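Ulladbridge Newsletter
Filed under: Packing Room, Members' Tips

Bag it before it gets any worse — paper week at the packing room

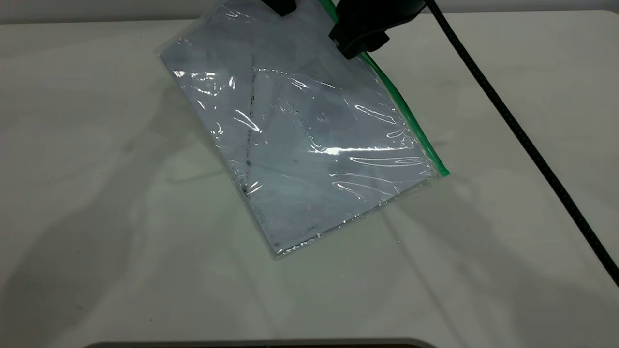 Quick one from me, it's been a long week and the kettle is broken. Paper week is on and the boxes from the Kakakhel house have landed. 293 bundles on the list, most of them fine, some of them not. Loose sheets, receipts, old cloth linings, maps folded by somebody in a temper. All of it goes into clear zip bags before it goes anywhere near a shelf. Clear is the rule because you need to see what you've got without opening it — dark streaks down the sheets, specks along the bottom edge, creases, the lot, all readable through the plastic. We went with the green zippers again. Easy to spot on a white table, and easy to tell from the old bags, which had no color on them and drove everyone up the wall.

So, how we're doing it. Same as last year, mostly.

One stack per bag. Flat. If it won't lie flat don't force it, put it in the tray by the window and Faisal Satti will look at it. He has a method with blotting paper and two breadboards. Takes ages, works.

Leave a little clear margin around the sheets. Doesn't have to be much. Stacks jammed right up to the zipper get their corners chewed when you close it, and we lost a nice seed catalog that way in the spring.

Press the air out with the flat of your hand, bottom to top, then zip. Go back over the zipper once with your thumb. Nine times out of ten the end by the tab is still open. I did three in a row like that myself on the first morning, so no lectures from me.

Do NOT wipe, brush or rub anything. Smudges stay. I know it's tempting. Some of that black is ink and some is plain dirt and you can't always tell which till it's smeared over your sleeve. Write "marked" on the slip and move on.

Slips: pencil only. Bundle number, box number, your initials. The slip goes in the box next to the bag, not inside with the paper. This changed, a few people haven't caught up yet.

Damp things do not go in bags. If it feels cool or smells like a basement, it goes on the drying rack overnight, maybe two. Bagging damp paper is how you get mold by December and then we're all sorry.

Supplies. We've 500 of the large size in and 900 of the small. The small are no good for the ledger pages so please stop folding ledger pages to make them fit!! The roll of labels has gone missing again, if you took it home by accident just drop it back, no questions. Pencils are in the Risent cookie tin, second shelf. Not the top shelf, that tin has actual cookies, or did.

Shelving — box 11 is the first one done and it's up, left side, spine labels facing out. Have a look before you start yours so they match. Gridum boxes are next after that but they're still taped shut and I'd like to keep them that way until the tables are clear. One job at a time.

If you've a spare hour, come. Any hour. Bring a sweater, the heat isn't on yet and the room faces the wrong way. Bring your own mug aswell. Hot water from the shop next door for now, they've been very good about it.

More next issue, if I can find the time and the lables.

Contact the newsletter | © 2023 Ulladbridge Newsletter | Back to top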